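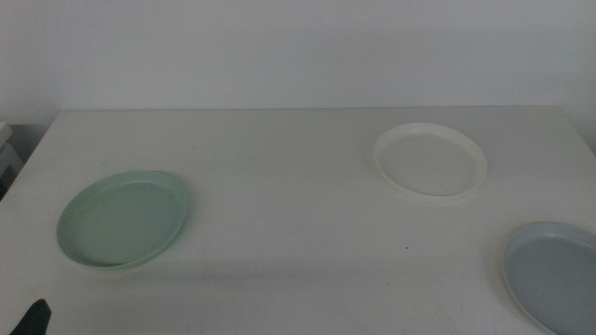

Friday. Got to the lab at 8 and had the bench to myself until lunch. Our task for the Mokivano course is plates this month, which sounds easy and so far has not been. The arm has to find each one and take it by the rim, and a shallow rim doesn't give the fingers much.

Went through the logs first. We are at 173 recorded runs and the brief from Sinaga asks for 414 before the review in November. I moved the plates by hand between runs and wrote the layouts in the notebook, green first, then white, then blue-gray.
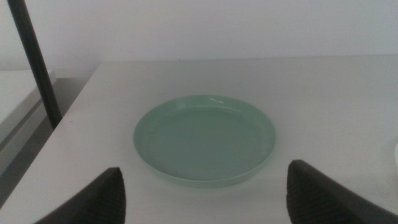 I'm still not happy with the approach height. I lowered it a little and wrote the new value on the sheet so the evening group doesn't change it back. The white plate worries me more — it is nearly the color of the table, and I want to ask if we can try a darker cloth under it.
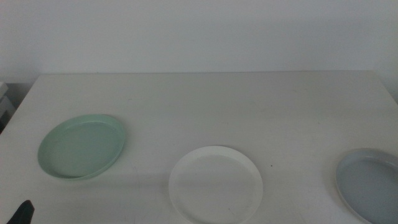

Did 13 more runs before I had to leave for class. Forgot to rename the last folder, so that's first thing on Monday. The Flistetov team wants to compare notes too. Bus was late, ate at home, started the write-up and got one page done.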